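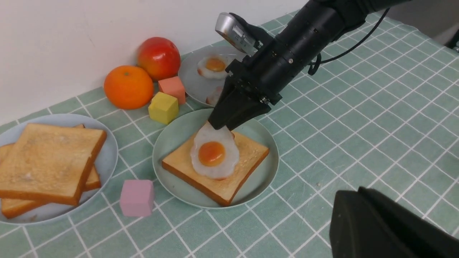 Gronov，七月

# 关于 Plillia 生活实践学校

Plillia 生活实践学校（以下简称“本校”）设于 Gronov 旧城北侧，以家庭餐桌的布置、早餐的备办、器皿的使用与收纳为主要教学内容，面向儿童、青少年及成年学员开设课程。本校为独立办学机构，课程自行编订，教具自行选配，经费来自学费及场地使用收入。

本页介绍本校的办学宗旨、教室与教具、课程设置、日常规程及报名参观办法。各课程的开课时间与收费标准另见招生通知，如本页内容与招生通知不一致，以招生通知为准。

## 办学缘起

本校的前身是 Gronov 旧城的一间烹饪讲习所。讲习所早年只教炉灶上的功课，学员在灶前站满半日，菜肴做成，随手盛盘，课便散了。后来任课教师在教学记录中多次提到，许多学员能够煎出形状完好的鸡蛋，却不知应当用多大的盘子来盛；能够切出整齐的面包，端上桌时却左右失当，餐巾无处可放。讲习所于是在课末增设了一段摆盘练习，起初只是附带，后来逐渐延长，终于单独成课。

讲习所迁入现址时，决定将炉灶课程全部转交邻近的职业学校，自身专注于“从灶台到餐桌”的一段，并改用今名。此后本校不再设明火灶具，教室中的餐食练习以食物模型为主，辅以课程后段少量实物。这一安排沿用至今，教学范围也由早餐扩展至午后茶点、家庭晚餐、儿童餐桌及病中膳食。

迁址以后，讲习所时期的教学记录一并移入本校资料室，装订成册，供教师备课时查阅。

## 宗旨

本校认为，餐桌是家庭生活中使用最频繁的一处公共空间，其秩序可以通过练习获得。学员在本校学习的，首先是观察：盘与盘之间的距离，食物在盘中的位置，色彩的轻重，取用的次序。其次是动作：如何托盘，如何落盘，如何将一件食物平稳地移到另一件食物之上而不使两者错位。至于家中餐桌应当呈现何种样式，本校不作统一规定，由学员依照各自的家庭习惯决定。

本校不以培养专业餐饮服务人员为目标，亦不颁发职业资格证书。有意从事餐饮服务的学员，可在结业后凭本校出具的学习证明，向职业学校申请相关课程，是否录取由对方决定。

## 教室与陈设

本校主教室位于 Hubáček 楼底层，面积 100 平方米，朝东，上午光线充足。教室墙面刷白，便于学员辨认器皿与食物的颜色。练习桌铺设桌布，桌布每次课后更换，统一送洗。学员在开课前应当先抚平桌布，再从器皿柜中取盘；顺序颠倒者，须将盘子收回后重新开始。

靠墙一侧的桌面通常留作水果与辅助教具的摆放处，靠近学员的一侧供摆盘使用。初级课程不要求学员严格遵守这一分区，中级以上课程则列入评议内容。

主教室以外，另设器皿室、洗涤间与小型资料室。器皿室内的架子按颜色与口径排列，架沿贴有标签。洗涤间供课后清洗器皿和模型，配有低位水槽，便于儿童使用。资料室收藏有关餐桌陈设、家庭膳食与器皿保养的书籍，学员可以在馆内阅读，除教师批准外概不外借。

Hubáček 楼原为一家陶器行的仓库，底层地面至今保留着当年的坡度，临街一端略低。本校在安置练习桌时已逐张校平，学员请勿自行移动桌脚下的垫片。

## 教具说明

### 盘

本校练习用盘以圆盘为主，色调浅淡。常用者有浅灰蓝与浅灰绿两种，盘沿微微抬起，食物放入后不易滑出。选用浅色，是为了使烤面包的焦黄、蛋黄的橙色在盘中清楚可辨。教师在授课时常以盘色称呼各盘，例如“蓝盘备料，绿盘成品”，学员入学后应尽早熟悉这一说法。

“备料盘”用于叠放尚未使用的面包片。叠放时允许各片稍有错开，以便逐片取用；上层的面包片不应完全遮住下层，否则取用时容易一并带起。“成品盘”置于桌面中部，用于完成一份完整的餐食。两盘之间须留出手可以自由通过的空隙。

### 食物模型

初级课程所用的食物模型包括吐司、煎蛋及常见水果。其中煎蛋吐司是本校沿用时间最长的练习题目，几乎每一位学员的首次课都由此开始。

题目本身并不复杂：取面包一片，平放于成品盘中，再将煎蛋覆于面包之上。评议的重点在于煎蛋落下时的位置。蛋白的边缘形状不规则，蛋黄往往偏于一侧，学员须自行判断以蛋白的外缘为准，还是以蛋黄为准。两种做法在本校均被接受，但同一份餐食中不得混用。面包片可以正放，也可以斜放，使一角朝向用餐者；斜放时，煎蛋的朝向应随之考虑。

拿取煎蛋模型时，宜从蛋白边缘轻轻夹起，不宜按压蛋黄。模型如有翘起，须平放静置，不得以重物压平。

### 水果

水果在早餐桌上的位置，历来是学员讨论较多的问题。本校的惯例是将橙子与苹果一类整果放在桌面后部，靠近墙面，既不妨碍摆盘，又能为桌面增添鲜明的颜色。橙色与红色相邻时，教师会要求学员说明两者孰前孰后的理由。理由只须自洽，不设标准答案。

### 彩色方块

方块是本校特有的辅助教具，颜色有粉红、橙粉、黄等，直接置于桌布之上。在初级课程中，方块用来代替尚未上桌的物件，例如盐瓶、蛋杯或果酱罐，学员先以方块定位，待全桌位置确定以后，再换上相应的物件。儿童课程则以方块练习分类与归位，颜色与物件的对应关系由每个小组在课前自行约定，并写在小组卡片上。

方块不得放入盘中，不得叠放在食物模型之上。课后须逐一收回布袋，由当日值日学员交还器皿室。

## 课程设置

本校课程分为 4 级，各级均以餐桌练习为主，讲授时间不超过课时的半数。

**初级：早餐桌。** 以吐司、煎蛋、水果为基本内容，学习盘的选择、食物的移放及桌面的整理。本级对动作的平稳要求较高，对速度不作要求。学员应能独立完成一份煎蛋吐司的摆放，并在完成后将全部器皿与模型恢复原位。

**中级：茶点与冷食。** 在初级基础上加入饮具、餐巾与多层盘架，学习为数位用餐者同时布置桌面。本级开始使用 Sisetti 教具箱。该教具箱由本校教师编配，内有点心模型、标签卡与布质餐垫，按课次分袋存放，学员不得将不同课次的物件混装。

**高级：家庭晚餐。** 学习汤盘、主菜盘与配菜盘的次序，以及用餐过程中撤换器皿的方法。本级后段使用实物，学员须自备围裙，并遵守洗涤间的卫生规定。对食物有过敏情形者，应在开课前以书面形式告知教务处。

**专修：特殊餐桌。** 包括幼儿餐桌、长者餐桌及病中膳食。学习内容侧重于取用的便利与辨认的清晰，例如盘色与食物颜色的对比、餐具把手的朝向、水杯与盘沿的距离。报名专修课程者须已完成前三级的学习，或经教务处面谈认可。

每班学员以 18 人为限。报名人数超出时，按报名先后次序列入候补，不设加班。儿童班由 2 位教师共同授课，其中一位负责讲解，另一位在桌边协助。

## 课堂规程

学员到校后，应先在前厅更换室内鞋，洗手，再进入教室。戒指、手镯等饰物请于课前取下，存放在前厅的小柜内。长发应束起。

练习开始前，教师宣布当日题目，并说明所用器皿的范围。学员依座次到器皿柜取盘，一次取一只，双手托底。返回练习桌后，先放备料盘，再放成品盘，然后取食物模型与方块。全部物件到位以前，不进行摆盘。

摆盘过程中不宜交谈，但可以向教师提问。动作中断时，应将手中的物件放回原处，不要悬停在盘面上方。煎蛋、点心等较薄的模型放下以后，若位置不合意，可以轻移调整；调整过多者，教师会建议撤回重来。

练习完成后，同桌学员互相观看，依次说明自己的布置。评议用语以描述为主，例如“蛋黄偏左”“面包的一角朝外”，避免使用“好看”“难看”一类的说法。教师的意见放在学员之后发表，写入练习册，学员可以书面回应。

收拾桌面是课程的一部分，计入成绩。次序为：先收水果，次收食物模型，再收方块，后收盘，末了揭去桌布。食物模型须用微湿软布擦拭，晾干后放入原盒；盘须洗净、沥水、擦干，按颜色归架。器皿如有破损，请将碎片留在原处并立即告知教师，不要自行拾取。因正常练习造成的破损，本校不要求赔偿。

## 成绩与学习证明

本校不举行笔试。各级成绩由平时练习、互评记录与结课布置组成。结课布置的题目于课程开始时公布，学员有充分的时间准备。初级的结课题目历来是一张完整的早餐桌，须包含面包、蛋与水果，其余物件自定。

完成课程且出勤符合要求者，由本校发给学习证明，载明级别与课程名称。未能完成者，可以在下一期补修所缺课次，原有记录予以保留。

## 器皿的来源与保养

本校的器皿逐年添置，旧盘与新盘并用。添置时以颜色与盘沿高度为首要考虑，口径略有出入者亦可入选，教师会据此安排比较练习。盘底不得粘贴标签，登记以架位为准。

桌布与餐巾交由 Gronov 本地洗衣行清洗，洗涤时不加香料，以免在使用实物的课程中与食物的气味相混。食物模型避免日晒，暑期停课期间全部收入暗柜。颜色明显减退的模型不再用于正式练习，转入儿童班的归位活动，或由教师用于讲解。

本校欢迎校友捐赠闲置的素色圆盘，花纹繁复者恕不接受。捐赠前请先来信说明颜色与数量，由器皿室回复是否适用。

## 参观与报名

有意报名者可以预约参观。参观安排在课间进行，来访者可以进入主教室与资料室，器皿室须由教职员陪同。教室内的练习桌常留有学员的作业，请勿触动桌上的盘、食物模型与方块。携儿童来访时，请始终与其同行。

报名须填写报名表，并注明拟报级别、既往学习经历及需要本校协助的事项。儿童报名由监护人代为填写。惯用左手者请在表中注明，教师将相应调整备料盘与成品盘的位置。

报名表可以在前厅领取，也可以来信索取。教务处收到报名表后，以书面形式通知录取或候补结果。已录取而不能按时入学者，请尽早告知，以便候补学员递补。

学校团体及其他机构如需借用主教室，应向教务处提出书面申请，说明用途、人数及所需陈设。教室借出期间，器皿与教具的使用仍适用本校课堂规程，归还时由双方当面清点。

来信请寄 Gronov 旧城 Hubáček 楼，Plillia 生活实践学校教务处收。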